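Quiénes somos -- Aula de Robótica Doméstica Kindari

El Aula de Robótica Doméstica Kindari es una asignatura optativa y, a la vez, un club de competición del Instituto Kamville. Se dirige al alumnado de los dos últimos cursos y admite también a estudiantes de ciclos formativos con conocimientos básicos de programación. Su objeto de estudio es la colada: cargar, vaciar y ordenar ropa en una vivienda corriente con un robot. 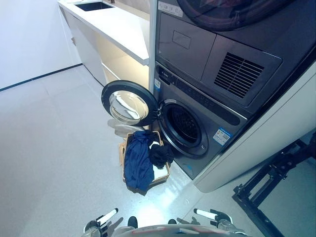 Tiempo de lectura: 2 minutos

El aula fue creada a propuesta de la profesora Inese Luik, responsable del Departamento de Tecnología, que solicitó al centro un espacio equipado como una cocina con zona de lavado. Las tareas se plantean sobre una torre de lavadora y secadora, con un cesto de ropa situado delante de la puerta abierta. El alumnado estudia el agarre de tejidos, la planificación de trayectorias y el registro ordenado de cada ensayo.

El curso actual cuenta con 19 estudiantes, distribuidos en 5 equipos. Cada equipo redacta su propio cuaderno técnico, que se entrega al término de cada trimestre y se conserva en la biblioteca del centro. Los cuadernos de promociones anteriores pueden consultarse en sala; el préstamo queda reservado al profesorado.

Los programas de control desarrollados en el aula reciben nombre propio. Lolla reúne las rutinas de aproximación al cesto y Pop se ocupa de la apertura y el cierre de la mano. Ambos se revisan al comienzo de cada curso, y las modificaciones han de ir firmadas por el equipo que las propone.

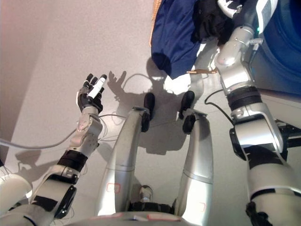

La normativa interna exige que dos estudiantes estén presentes en todo ensayo: uno atiende la parada de emergencia y otro anota los resultados. Las prendas proceden de donaciones de las familias y se clasifican por color y tejido antes de incorporarse al material del aula. No se aceptan prendas con cremalleras metálicas ni con adornos cosidos.

La coordinación pedagógica corresponde a Aitana Villanueva, profesora de Programación, quien dirige asimismo la preparación de la Muestra Kamville de Robótica, celebrada cada año en febrero. En la última edición, el aula presentó la prueba de carga de lavadora en la categoría de equipos escolares -- la primera participación del centro en dicha categoría. La dotación anual asciende a 3000 euros y se destina a repuestos, cableado y gastos de desplazamiento.
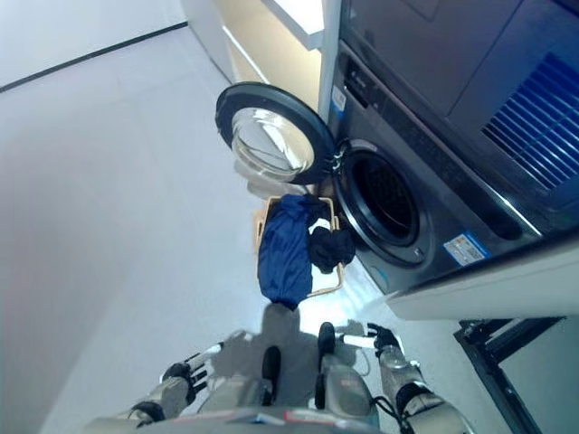 Ejercicio de carga: el cesto, la lavadora abierta y los dos brazos del robot.

Las solicitudes de ingreso se presentan en la secretaría del instituto, acompañadas de una carta de motivación y de la autorización familiar cuando proceda. Los centros interesados en visitar el aula pueden dirigirse por escrito al Departamento de Tecnología.

Última actualización de esta página: 2026-04-29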